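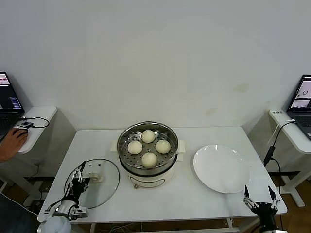

I put off buying a proper kitchen timer for years. The one on my phone works fine, except that my phone is always in another room, or covered in flour, or my sister is calling me on it. So last winter I finally ordered the Briment dial timer, and I've now used it almost every day, for bread, eggs, tea, steamed buns, you name it.

First, the good stuff. It's loud! Jayanthi Nambiar, who lives upstairs, can hear it, and she's been very nice about that. You twist the whole top to set it, so wet or greasy hands are no problem at all. The magnet on the back is strong enough to hold it on the fridge door even when the kids slam it (and they do slam it). I also like that it has no app. I have enough apps.

Now the grumbles. The dial only goes up to 50 minutes, and I don't know who decided that. A pot roast needs me to come back and wind it again, and I've forgotten twice. Under five minutes it's also a bit vague. For soft-boiled eggs I went back to watching the clock on the stove, a 1972 model that came with the house and still keeps better time.

It ticks, too. I find it cozy. My husband doesn't, and it has been moved to the pantry shelf on Sunday mornings more than once.

I did try the Okine digital one that Lejla Vukčević lent me before I bought this. It's more exact and runs for hours, but the buttons are tiny and the beep is so polite I missed it with the radio on. If you mostly do long braises, get that one. For everyday stuff I'd still pick the Briment, and I'm ordering a second for my mom's birthday in February. She wants the green.

Four stars out of five. I'd go higher if it went to a full hour.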